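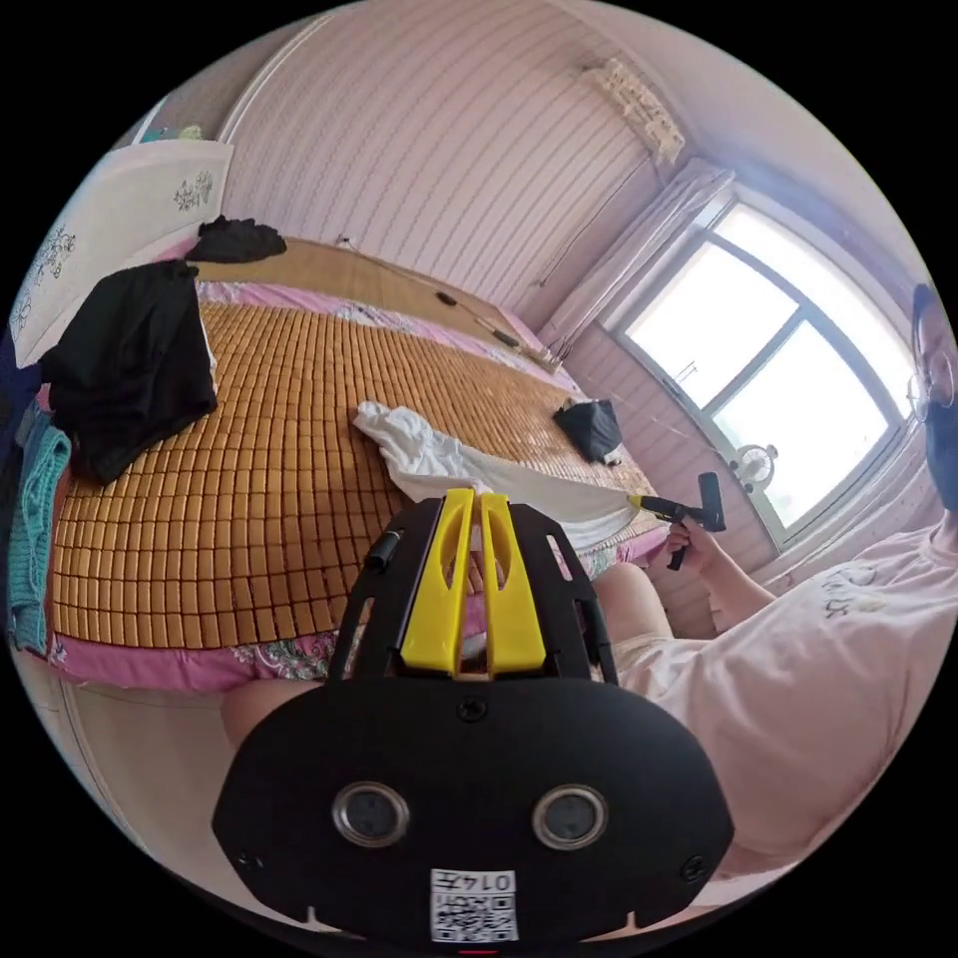 June, by Parveen Rajput

The Clusine scrum cap costs 158 dollars, and Böttcher would like you to believe that most of that goes into the foam. I've played prop and hooker for long enough to distrust any headgear with a brochure. The shell is made of small separate pads stitched to a stretch backing, so it bends around your skull in every direction. There's nothing new in that idea. The summer mat on my bed is built the same way, little tan tiles in a grid, and it curves happily wherever you push it. I wouldn't wear it into a scrum.

Fit is the best thing about the cap. It comes in four sizes, the ears are open enough to hear a call from the back row, and it doesn't slide over your eyes when you bind. The laces at the back are too long. Tuck them in or a lock will find them.

Now the claims. Böttcher says the padding keeps its shape for 2,000 impacts. Impacts of what, and how hard? I asked, and got the brochure again. It also says the cap is "match ready for 100 games," which would see most club forwards through to retirement. Ours had a flat spot over the left ear before the season was half done.
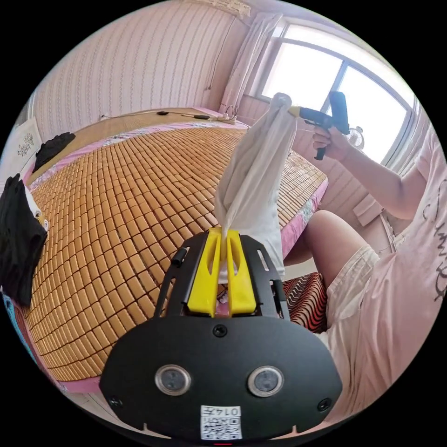
Washing is by hand, in cool water, with no wringing and no dryer. Do as you're told on this one. Rosaire Lachance at Grudcombe put his through a warm cycle and the chin strap came out two fingers shorter. The warranty doesn't cover it.

And please don't buy any scrum cap thinking it will stop a concussion. It'll save you some cuts and a sore ear. The older Kutudero cap does that too, for 50 dollars less, and it looks no worse.

Colors: black, navy, white. The white one won't stay white.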